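Unit 6: Reading a vendor's offer for a two-finger hand

In this unit we go through the Werent hand kit as it is sold to teaching labs. Bring the data sheet and the price list. The kit costs 4,000 dollars with the wrist flange and the driver software. The hand alone is 1,285 dollars, but it then has to be matched to an arm by the buyer, and support is limited to email.

The vendor lists three things you should check before anything else: payload, opening width and cycle time. Werent quotes a payload of up to 2 kg. Read the note under the table. The figure applies to a rigid part held close to the base of the fingers, and a soft or round part held near the tips will be rated lower. Ask for that second number in writing.

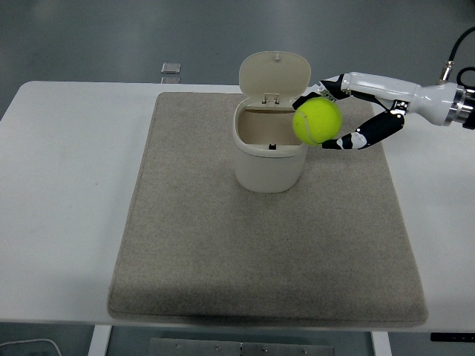 Fig. 6.1. Pick and place with a tennis ball, open-lid bin on a felt mat.

A ball is a fair test object for this kind of hand. It touches each finger over a small area, it yields a little, and it rolls if it is set down badly. In the figure one finger is over the ball and the other is underneath, so the lower finger takes much of the weight. Compare this with a side grip, where friction does most of the work.

Placing is a separate question from gripping. The hand has to clear the rim and the raised lid, and the fingers need room to open. Sketch the approach path before you write any waypoints.

Service: the standard plan covers finger pads and one recalibration in January. The Heden plan adds a loan unit — read the shipping terms, they differ by country.

For the lab, run 40 cycles and log every miss with its cause. Hand in the log and one page on whether you would buy the kit or the hand alone.

Course contact: Eamon Kinsella, Grillau Building | Back to top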